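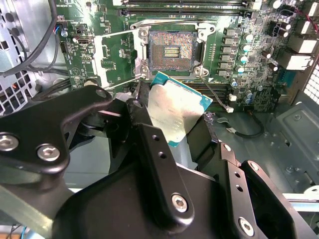
작업실 > 요령 모음 > 원격 조종과 시범

CPU 끼우기 시범, 손에 땀 덜 나게 하는 요령

글 기한결 | 2022년 1월 5일

사람 손으로 CPU를 꽂는 데는 숨 한 번 참을 시간이면 된다. 같은 일을 조종간으로 그리퍼에게 시키면 점심이 사라진다. 12월 내내 Tenska 조종간을 붙들고 이 작업만 시범을 보였고, 저장된 시범이 51개다. 버린 것은 세다가 말았다. 아래는 그러는 동안 공책에 적어 둔 것들이다. 순서는 공책 순서 그대로라 별 뜻이 없다.

보드부터 고른다

죽어도 되는 보드로 연습한다. LGA 소켓의 핀은 한번 누우면 바늘과 확대경으로 세워야 하고, 그 일은 로봇에게 가르칠 엄두도 안 난다. 중고 부품 상자에서 나온 옛날 사무용 본체가 제일 만만하다. 케이스는 작업대에 꼭 고정한다. 나는 고무 매트만 믿었다가 그리퍼가 본체를 통째로 끌고 산책하는 시범을 하나 얻었다. 데이터로는 못 쓰지만 가끔 틀어 본다.

걸쇠와 덮개는 손으로 열어 둔다

욕심을 내서 레버 젖히기부터 CPU 안착까지 한 시범에 담고 싶어진다. 참는 게 좋다. 레버는 스프링 힘이 세서 이것만으로 따로 한 과목이다. 소켓을 다 열어 놓은 상태에서 시작하고, 녹화도 거기서부터 켠다. 케이블은 소켓 위로 넘어오지 않게 미리 치운다. 손가락 마디에 전선이 걸리면 조종하는 쪽에서는 제일 늦게 안다.

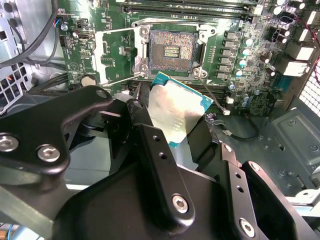

열린 LGA 소켓 앞, 비스듬히 물린 CPU

잡는 곳은 옆면

윗면은 미끄럽고 아랫면은 접점이라 건드리면 안 된다. 남는 곳은 옆면이다. 양쪽 손가락이 기판 가장자리를 같은 높이에서 물어야 내려갈 때 한쪽으로 돌지 않는다. 집는 힘은 제어 화면에서 7로 시작해 미끄러질 때만 한 칸씩 올린다. Zurgate 제어기 기준이고, 다른 제어기의 7은 호두를 깰지도 모르니 못 쓰는 칩으로 먼저 시험한다.

손끝에는 Grulatex 테이프를 한 겹 감으면 덜 미끄러진다. 두 겹 감으면 두꺼워서 소켓 테두리에 닿는다. 세 겹 감은 사람도 있는데 여기서는 이름을 밝히지 않겠다. 기씨다.

기울기는 마지막에 편다

처음부터 수평을 맞춰 놓고 내려가면 손목 카메라에 CPU 윗면만 가득하고 정작 봐야 할 소켓은 가려진다. 나는 약간 기울인 채로 소켓 가까이 가서 홈 방향을 확인하고, 거기서 멈췄다가 눕힌다. 멈추는 시간은 2초로 정했다. 멈춤 길이가 시범마다 제각각이면 로봇도 그 망설임을 배운다. 내 한숨까지 배우지는 않은 것 같아 다행이다.

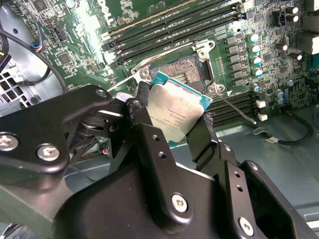
시범 중에 실수하면 처음부터 다시 해야 하나?
실수 종류에 따라 다르다. 살짝 빗나갔다가 스스로 바로잡은 것은 남겨 둔다. 나중에 로봇이 빗나갔을 때 써먹을 본보기가 된다. 떨어뜨렸거나 중간에 손을 넣어 고친 것은 지운다.

손으로 끌까, 조종간으로 할까

큰 움직임은 팔을 직접 잡고 끄는 편이 빠르다. 부품 쟁반에서 케이스 위까지 오는 길이 그렇다. 문제는 마지막 구간인데, 팔을 잡은 내 손의 무게가 고스란히 얹힌다. 소켓 앞에서는 조종간으로 바꾸고 이동 배율을 제일 낮춘다. 하금옥 선배는 처음부터 끝까지 조종간만 쓰고, 나보다 시범이 깨끗하다. 비결을 물었더니 커피를 끊으라고 했다. 그래서 비결은 모르는 것으로 했다.

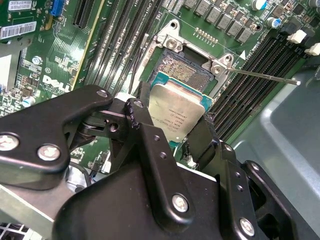 내려놓기와 손 떼기

CPU는 눌러 끼우는 물건이 아니다. 홈이 맞으면 제 무게로 앉는다. 그러니 시범에서도 끝에 힘을 주지 말고 손가락을 양쪽 똑같이 벌린다. 한쪽이 먼저 떨어지면 다른 쪽이 칩을 밀어 핀을 쓸고 지나간다. 벌린 다음에는 곧장 위로 빠진다. 옆으로 빠지면 세워 둔 메모리 슬롯 걸쇠나 콘덴서에 인사를 하게 된다.

조명과 파일 이름

방열판은 거울이다. 등을 정면으로 비추면 카메라에 하얀 얼룩만 남는다. 작업등은 옆으로 눕히고, 800루멘짜리 하나에 기름종이를 씌웠더니 볼만해졌다. 종이는 전구에 닿지 않게 띄운다.

파일 이름에는 보드, 칩 방향, 조종한 사람을 적는다. '최종', '진짜최종'은 쓰지 않는다. 우리 폴더에는 '진짜최종_다시'가 있고, 안에 무엇이 들었는지 열어 보기가 겁난다.

쓰고 난 칩은 접점이 위로 가게 두지 말고 뚜껑 있는 상자에 넣는다. 먼지보다 소매가 더 무섭다.

최근 글
- Trịnh 집게 손가락 고무 갈아 끼우기
- 메모리 꽂기 시범: 딸깍 소리를 믿어도 될까
- 누운 소켓 핀 세우기, 바늘 고르는 법
- 조종간 데드존 손보기
- 작업대 밑 전선 정리, 세 번째 시도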